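4.2 Storage location and product use at home

Figure 3. Desktop organizer with a glass cosmetic jar in the open top compartment. 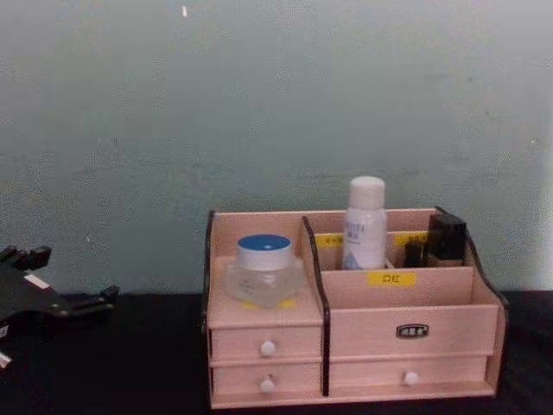
Whether people finish a face cream depends partly on where they keep it. Earlier work on household waste has treated cosmetics as a minor stream by weight and has mostly looked at packaging. The product left inside the packaging has received less attention. This section reports how storage location in the home related to the share of each product that was used before it was thrown away.

The sample is described in Section 3. Of the 2187 households contacted in Welolbridge and Grudeck, 1441 returned a usable inventory. Each household listed every skin care product it owned, where the product was kept, when it was opened, and how much was left. Respondents judged the remaining amount by eye against a printed scale with five levels. We did not ask them to weigh anything at this stage. A subsample of 200 households later agreed to weigh their jars and tubes on a kitchen scale supplied by the project, and we use those weights to check the estimates made by eye.

We grouped storage places into four types: bathroom cabinet or shelf, bedroom surface (dresser, desk or nightstand), closed drawer, and bag. Products that moved between places were assigned to the place where they had spent the most nights in the previous month. Open organizers were counted with the surface they stood on. An organizer inside a cabinet was counted as part of the cabinet. This rule caused some difficulty in small apartments where a single shelf served both the bathroom and the hallway, and those entries were coded by two readers working separately.

Products kept on an open bedroom surface were more likely to be finished than products kept in a drawer. The difference held for creams and serums and was weaker for sunscreen, which many households used only in summer wherever it was kept. Bathroom storage fell between the two. Products kept in bags were the hardest to interpret. Many were small sizes that would have been finished quickly anywhere, and we therefore left bags out of the main model.

Visibility is the most obvious explanation, but the data do not let us separate it from habit. A person who already uses a cream every night has good reason to leave it out. We tried to deal with this by looking at households that had changed their storage during the study period. Most of these changes followed a move or the purchase of new furniture, and neither is likely to be caused by interest in a particular cream. In this smaller group the direction of the result was the same, though the interval was wide and included zero for serums.

Container shape also played a part. Jars with a wide mouth were finished more often than bottles with a pump. Respondents who left written comments said that the last part of a pump bottle could not be reached, and several said they had cut bottles open. Jars had a different problem. They took up more floor area in divided organizers, and a jar that did not fit its compartment tended to be moved to a drawer. Households with compartments of mixed sizes reported fewer such moves. We had not planned to study this and did not record compartment dimensions, so the point rests on comments only.

The check against weighed products was mostly reassuring. Estimates made by eye agreed with weights for clear containers and for open jars. They were too high for opaque tubes, where respondents seem to have counted air as product. Frosted glass gave mixed results, partly because thick walls make the inside look larger than it is. We repeated the main analysis without opaque tubes and found no change in the order of the storage types.

Two limits should be noted. The inventory was taken in April, when many households in the region clear out closets and cabinets, and some unfinished products may have been discarded shortly before the forms arrived. The wording of the form may also have mattered. The Grudeck version asked what was "left over" and the Welolbridge version asked what "remained." A later comparison using the Priedītis item set found no effect of this wording, but that comparison was run with food products.

The coding sheet and the cleaned inventory are held in the Masex archive. Entries from households with more than 1000 listed items were removed, as all of them came from people who sold products from home. Section 4.3 turns to expiration dates and how often respondents checked them.

Reader comments (3)

dresserdrawer
Was there any split by household size? In a shared apartment I keep everything in a drawer so that other people don't use it. That would make drawers look worse for reasons that have little to do with seeing the jar.

M. in packaging
The point about thick walls matches what we see in returns. Customers say a jar is half empty when they first open it, and the fill weight is correct. I would like to see the weighed subsample reported by wall thickness if you have it.

oatmilk_77
Table 5 is mentioned in 4.1 but the version I downloaded ends at Table 4. Also the link to the coding sheet asks for a login.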